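Section 3. Opening and emptying a returned or received carton

This section covers cartons that arrive by parcel carrier for the Elura stockroom. It applies to single-wall and double-wall corrugated boxes with four top flaps. For tubes, padded mailers and strapped crates, see Section 5.

Before you start

You will need:
Safety cutter with the blade set to the shortest position
Flat work surface at standing height, with a cloth or mat on it
Roll of 50 mm clear tape
Marker and a Lencho intake slip
Bin for tape and paper scraps

Boxes over 15 kg are opened on the low bench by the door. Do not lift them onto the table.

3.1 Checking the outside

1. Set the carton on the cloth with the flaps facing up and the shipping label toward you.

2. Compare the label with the delivery list. Copy the tracking number onto the intake slip. If the small print is too worn to read, write "label unreadable" and keep the carton aside for Anastasia Andreadis.

3. Look over all four sides and the corners. Scuffs, rubbed print and light creases are normal on a box that has been used more than once. Wet patches, crushed corners and holes that go through to the contents are not. Note them on the slip before you cut anything.

Note: Many of our suppliers reuse cartons from other shops. The printing on the box often has nothing to do with what is inside, so go by the shipping label only.

3.2 Cutting the tape

4. Cut the tape at both ends first, where it wraps down over the side panels. Then run the cutter along the center seam between the two outer flaps.

CAUTION: Keep the blade shallow. The inner flaps lie directly under the seam, and on a full box the goods lie directly under those.

5. Pull off any long loose strips and put them in the scrap bin. Tape that is stuck hard to the print can stay where it is. Pulling it takes the top layer of paper with it and weakens the flap.

3.3 Opening the flaps

6. Fold the first outer flap all the way out until it lies flat.

7. Lift the second outer flap by its free edge and fold it out to the other side. If a corner of the flap is torn, take hold further in, where the board is sound.

8. Leave the two inner flaps down for now. Check them for punctures. A small tear in the board is acceptable. If there is one, mark its position on the slip so the goods beneath it can be looked at first.

9. Raise the inner flaps one at a time, the far one first, then the near one.

CAUTION: Do not push a hand between closed inner flaps to feel for the contents. Cut edges and stray staples can be sharp.

3.4 Emptying and keeping the carton

10. Take out the paper or other filler, then the goods. Shake out the filler over the table before throwing it away – small bags of screws get lost this way more than any other.

11. Check the goods against the packing list and sign the slip.

12. If all four flaps are still attached and the corners are firm, cross out the old label, flatten the box and stack it on the Graseck rack. The rack holds nearly 2000 flattened boxes of mixed sizes. Torn or soft cartons go to recycling.

Note: During the October intake the rack fills quickly. Ask Dirceu Lacerda before starting a second stack on the floor.

If the goods do not match the packing list, stop at step 11, put everything back in the carton and close the flaps without tape. Continue with Section 4, Reporting a shortage.
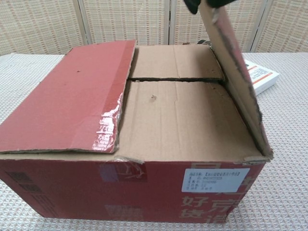
Figure 3-2. Outer flaps open, inner flaps still down (steps 7 and 8).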